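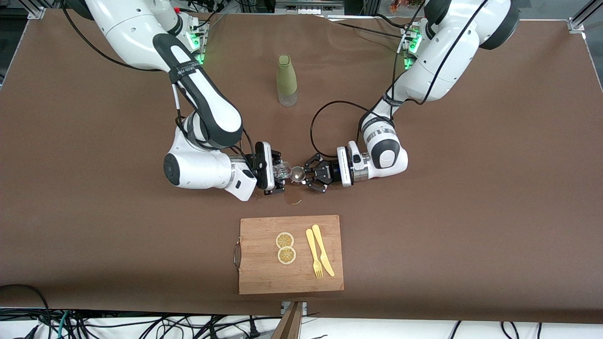 *Figure 3-1. Two-arm cell during a drink-prep task. Mat, board and extrusion posts in place.*

## 3. Planning and budgeting for a two-arm cell

Read this section before you place an order. It covers the floor space, the parts list, the money and the order in which to buy things. Assembly starts in Section 4.

The steps assume two arms of the same model, each with a two-finger gripper, working over one shared table. If you are buying a single arm, skip steps 3 and 9 and use the short worksheet in Appendix B.

### 3.1 Before you ask for quotes

1. Write down the three tasks the cell must do in its first year. One line each. "Hold a cup and add something to it with the other hand" is specific enough. "Kitchen tasks" is not.

2. For each task, list the heaviest and the smallest object the gripper has to hold. Suppliers will ask for both. Weigh the object full if it will ever be full.

3. Mark the area both arms have to reach. Use tape on a table of the right height. Anything passed from one gripper to the other has to happen inside this area, with room left for both wrists.

 > **Note:** Reach on a data sheet is normally measured to the wrist flange. Ask the supplier whether the gripper is included. Shiyu Zheng's reach worksheet (Appendix B, page 2) has a line for each.

4. Measure the room. Include the door, the elevator and the turn in the hallway. Extrusion frames can be delivered flat, but arm crates can't be folded.

5. Check the power. Each arm controller should have its own outlet on the wall side of the table. Do not plan on a power strip for the arms. Computers and lights may share one.

6. Decide who signs off on safety at your site and send that person this section. Some sites need a written risk assessment before a purchase order can be released.

### 3.2 What to put in the budget

7. Copy the table below into your own sheet and fill in the right-hand column.

| Line | Item | Quantity | Quote |
|---|---|---|---|
| A | Arm with controller | 2 | |
| B | Two-finger gripper | 2 | |
| C | Spare fingertips, set | 4 | |
| D | Frame, aluminum extrusion | 1 | |
| E | Table and mat | 1 | |
| F | Spare mat | 1 | |
| G | Cable set, straps and clips | 1 | |
| H | Control computer | 1 | |
| I | Emergency stop and wiring | 1 | |
| J | Task items (boards, cups, utensils) | as needed | |
| K | Freight and insurance | — | |
| L | Installation and training | — | |

Lines A and B are the ones people compare. Lines C, F, G and J are the ones they forget, and they are cheap enough to order with everything else. Lorraine Pilkington, who ran the first Bendmont install, now puts the spare mat on the original order as a matter of course.

8. Price the cable set properly. The Horell cable kit is $266 and includes straps for the arm links, edge clips for the table and a tray that mounts under the front lip. Order one kit per cell. If your table is deeper than the standard one, add the long gripper leads.

 > **Caution:** A cable that hangs in a wide loop near the gripper can catch on task items. Allow enough slack for the full wrist rotation and strap the rest back to the arm. Check this again every time a gripper is changed.

9. Buy both grippers from the same supplier, even if only one task needs the second. Mixed grippers mean two sets of fingertips, two drivers and two people to call.

10. Budget for liquids if any task uses them. Drinks get spilled during setup and during normal running. You need:
 - a mat that can be lifted off and replaced in one piece
 - two spare sets of the cups or bottles in use
 - absorbent cloths within arm's reach of the operator, outside the frame
 - the gripper's splash rating, in writing

 > **Caution:** Stop both arms before wiping the mat. Do not reach under a gripper that is holding something, even when the program is paused.

11. Keep powered modules and their connectors away from the working area. The standard frame places the arm mounts toward the back of the table. If your layout moves them forward, price a cover for each one.

12. Choose task items that you can buy again. Plain clear cups, plastic forks and knives and a small bamboo board are easy to replace. If the board has a wire handle, decide which way the handle faces and write it in the task sheet. For fresh food, such as sliced lemon, put a monthly amount in line J.

### 3.3 Costs after the first year

13. Add a maintenance line. For a cell running one shift, Jin Service offers two plans:

| Plan | Yearly price | Visits | Loan gripper |
|---|---|---|---|
| Basic | $1272 | 1 | No |
| Extended | $1597 | 2 | Yes |

Take the extended plan if the cell has a deadline to meet. A gripper sent away for repair leaves you with half a cell, and most two-arm tasks can't be run that way.

14. Set aside $100 a month for task items and cleaning supplies. Sites that work with food or drinks should review this figure after the first quarter.

15. Count operator time. Someone resets the table between runs: a fresh cup, the board back in position, the bottle stood upright, the mat wiped if it needs it. Time ten resets by hand before you settle on a staffing figure. At Drollunura the resets took longer than the runs for the first several weeks, and the plan had allowed nothing for them.

### 3.4 Order of purchase

16. Order the arms first. They have the longest lead time.

17. Order the frame and table once the supplier has confirmed the arm mounting pattern. Ask for the drawing. Do not work from the brochure.

18. Order the grippers at the same time as the frame. Confirm the flange and connector type for both wrists.

19. Order lines C through J so that they arrive before the arms. The frame, table and mat should be built and level on the day the crates are opened.

20. Book installation last, when every other line has a ship date. Ivan Stasiv handles bookings for the east region and Tianyou Xue for the west. The April slots fill early.

> **Note:** Do not pay the final installment until the cell has passed the acceptance run in Section 9. The acceptance run uses your own task items, so have them on the table.

### 3.5 Things that can wait

The following can be added later without taking the frame apart:

- a second computer for review
- a floor tray for the cables under the table
- extra boards and fixtures
- side panels

The table height can't be changed easily once the arms are mounted. Neither can the distance between the two mounts. Settle both in step 3, and have a second person check the tape marks before the frame drawing is approved.

### 3.6 Sign-off sheet

Fill in and keep with the purchase file.

- Three tasks listed: ______
- Shared reach area measured and checked by second person: ______
- Outlets confirmed: ______
- Splash rating received: ______
- Spare mat and fingertips on order: ______
- Maintenance plan chosen (basic / extended): ______
- Reset time measured: ______

Send questions about the worksheet to Chenxi Fu in planning. Include the arm model and a sketch of the table with dimensions.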